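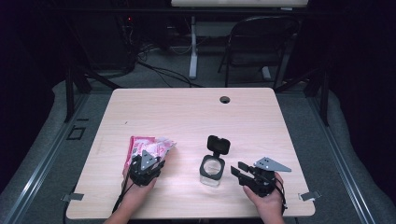 Soft plastic is the part of household trash most people give up on. Bottles and tubs go in the recycling bin, food scraps go in the compost, and what's left is a bag of wrappers, films and pouches that weighs almost nothing and fills the can by the middle of the week. I kept a bin diary at our place in Kollcombe for most of a year before I worked out a routine that held. A crumpled pink-and-white snack package is typical of the stuff: bright printing, wrinkled plastic, and it springs back open the moment you let go of it. The steps below cover sorting it, cleaning it, storing it flat and getting it to a drop-off point.

Before you start

Find out what your local drop-off takes. Programs differ a lot, even between neighboring towns. Ours in Prollodstead takes bread bags, produce bags, dry-cleaning film and the outer wrap from paper towels. It does not take snack packages of any kind. The one in Jayasinghe takes snack packages on the first Saturday of the month and nothing else that I would call film. Call or read the posted list, and write down the rules on a card.

You will need:

A 5-gallon bucket with a lid
2 large paper grocery bags
A dish rack or a short length of clothesline
Scissors
A marker

Step 1. Sort by feel

Pull on a corner with your thumbs. If the plastic stretches before it tears, it is usually polyethylene film, and most store drop-offs want it. If it crackles and rips in a straight line, put it in the second bag. Many chip bags and candy wrappers have a thin metal layer on the inside. Turn one inside out and look for silver.

Mark one paper bag STRETCHY and the other CRINKLY. My family ignored every other label I tried.

Step 2. Empty and wipe

Shake crumbs into the compost. Cut the package along the back seam and open it flat. A dry cloth is enough for chips, crackers and cookies. Anything that held cheese, meat or sauce needs a rinse in leftover dishwater, then time on the rack. Don't run fresh hot water for it.

Hang wet film over the line with the inside facing out. It takes overnight in summer. In October, once the windows are shut, I allow two nights. Film that goes into a closed bucket damp will smell, and a drop-off attendant can refuse the whole load.

Step 3. Press it flat

Stack the opened pieces, smooth them with the side of your hand and fold the stack once. Don't tie wrappers into knots or roll them into tight balls. Sorting lines have trouble with both, and so do the people who check the bags by hand.

Put the folded stacks in the bucket and set the lid on top. A full bucket of pressed film lasts our household of five nearly 61 days. Loose, the same amount would be overflowing in a couple of weeks.

Step 4. Deal with the rest

Some things will not fit either bag. Black film, compostable bags, anything with a paper layer glued on, and wrappers that still feel greasy after a wash all go in the trash. Keep compostable bags well away from the stretchy pile — they look the same and they spoil the batch.

Step 5. Drop off

Take the bags when you are already going that way. Empty the film into the collection bin loose or in a clear bag, depending on the posted rules, and bring your paper bags home. Check the list again while you're there. The Prollodstead one changed twice last year with no notice other than a new sheet taped over the old one.

If you have no drop-off within a sensible drive, do steps 1 to 3 anyway. Flattened wrappers take up less room in the can.

Ayuba Adjei
Updated 31 July 2026

Related guides
Keeping a bin diary for a month
How to clean a compost pail
What to do with egg cartons
Rumeck yard waste rules, in plain words
Jars, lids and labels: getting the glue off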